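# Delside lounge seating – fabric and layout

Updated 17th August. The page covers the upholstered seating in the ground floor lounge at Delside. The backs are yellow and the seats light grey, both from the Vasdale range and supplied by Hosseinzadeh. The order was placed in December and the pieces were fitted in one visit.

Seat fabric: fine weave with small flecks of pale and slightly greenish grey. The fleck hides lint better than a flat colour. Vacuum with the soft brush head, along the weave.

Back fabric: plain yellow, smooth finish. Faint wrinkles are normal on the large panels and need no treatment. Keep the panels 200 mm clear of the radiator.

Seat cushions: rounded front, with a stitched seam running across near the end, just above the front face. Check the stitching every 3 months – the Rotia repair kit has matching thread.

Replacement covers are held in the store, shelf 300. Quote the range name and the piece when asking for one, as the covers are cut to shape and do not swap between seats.
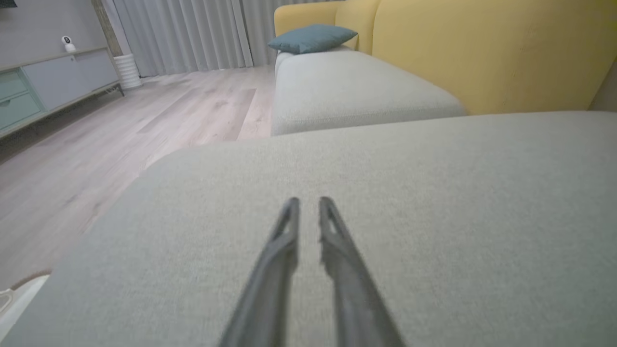

How should a spill on the grey seat fabric be treated?

Blot it with a dry white cloth, then dab with cool water and a little mild soap, working from the outside of the mark inwards. Leave the fabric to dry before the seat is used again.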